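Bag Organisers and Lost Time: A Survey of First-Year Commuters
Aisyah Lau and Jailson Caldeira, March 2018
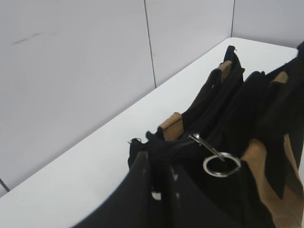 Method
We surveyed 60 students who travel to campus by bus. Each kept a diary for a week and wrote down every search for keys, cards or chargers.

Results
The diaries listed 617 searches. Phone chargers came up most -- 241 times. Students who used fabric pockets reported shorter searches, but they also carried less.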